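Keeping a Town's Paper Records: An Interview with Domenica Fuchs

The Oltbridge Local Records Office holds parish registers, school rolls, shop ledgers and private letters from the town and the farms around it. Domenica Fuchs has led its collections department for 14 years. She met with us on 23rd March to speak about how the office decides what to keep, how it stores what it has, and what residents can do with papers of their own.

Ms. Fuchs began her career in a bank archive and came to Oltbridge when the office was still housed above the old post room. "We had four rooms and one working radiator," she said. "The move to the Moser building gave us steady air, and steady air matters more than almost anything else in this work. Paper can live with a cool room or a slightly warmer one. It suffers when the room changes every day."

Deciding what to keep

The office receives far more material than it can accept. Each offer is read by two members of staff, who then write a short report. Ms. Fuchs described the Badine dairy papers, which arrived last September in 13 cartons, as a typical case.

"Most of the cartons held printed price lists, and we already had a full run," she said. "Two held letters between the dairy and its drivers during a bad winter. Those letters tell you which roads were closed, who was ill and who lent a horse. We kept every one of them and returned the lists to the family."

Asked whether families are disappointed when items are returned, she said that some are, and that staff try to explain the decision in person. Her colleague Balthasar Kuster handles many of these meetings. He also records what the owners remember about the papers, and his notes are filed with the collection.

Storage at home

Many residents wish to keep their papers in the family, and Ms. Fuchs supports this. She advises against attics and basements. A closet on an inside wall is usually the better choice, with the papers lying flat and raised off the floor.

She also asks people to remove rubber bands and metal clips before putting anything away. "Please do not use tape on a tear," she added. "We spend a great deal of time removing old tape, and the stain it leaves is often permanent. Fold a clean sheet around the torn page and leave it alone."

On containers, her advice is to choose one that is clean, rigid and large enough for the papers to lie without bending. Clear boxes make it easy to check the contents, but they should be kept in a dark place.
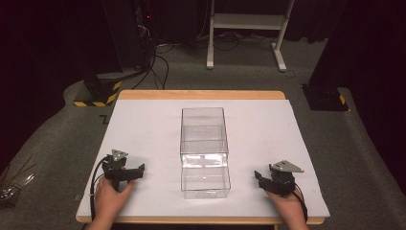 Labels and lists

Ms. Fuchs considers labeling the step most often left undone. She recommends soft pencil on the back of a photograph, written lightly near the border, with full names and a place. "The word 'Grandmother' is of no use to a reader in 100 years," she said. "Write her name."

A written list should be kept apart from the papers themselves. Residents who would like help preparing one may write to Seraina Aebischer at the reading room desk, who will send a blank form by mail. Completed forms may be left with the office, where they are held in confidence unless the owner agrees to share them.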